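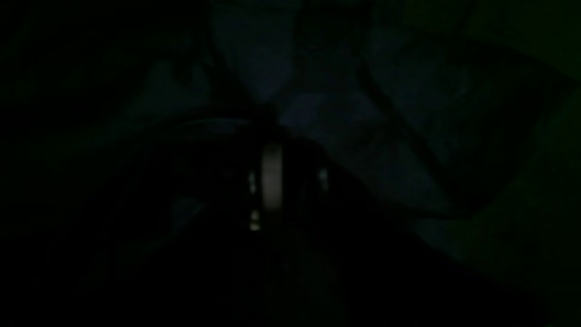
Wrist cam, gripper end, lights down

benchrat70
Our Ergate arm has started faulting on the wrist axis after 2,600 cycles. Position error, always when the hand folds back towards the base. Clears on a reset and runs fine till the next fold. The wrist camera has also gone very dark, which may or may not be the same thing.

L_Sima
Cable. Ours did it at 2,000. The loom gets pinched when the wrist folds and one day it stops putting up with it. Swap it and leave more slack this time.

sheehan_fan
Wouldn't buy a loom yet. Check the exposure setting first, ours reset itself after an update and the picture looked like night. The fault could well be the brake.

benchrat70
Exposure was on auto. I've put it on fixed and will look again on Saturday. I had the arm folded right down this afternoon with the power limited to 60 per cent, going through the joints one at a time. 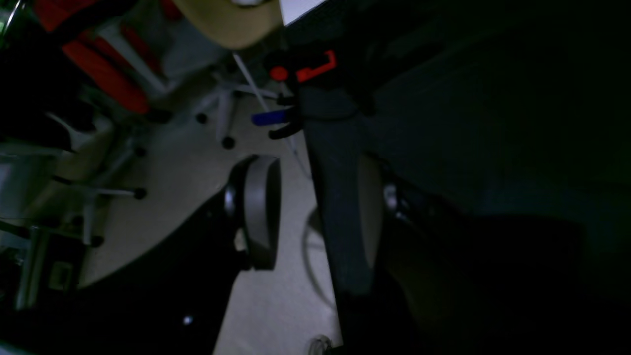 No fault on the first four joints. Wrist went at the third fold, same code as before. Brake clicks off cleanly every time as far as I can hear.

L_Sima
Same code at the same angle is the loom. A brake doesn't care what angle it's at.

sheehan_fan
It does if there's weight hanging on it. Take the tool off and run the fold again before you spend money.

benchrat70
Fair enough, will try it bare. Does anyone know if the Cullent loom fits? Utine want 70 just to post theirs.

L_Sima
Fits, but the plug is keyed the other way round – you have to turn the bracket.

Laurențiu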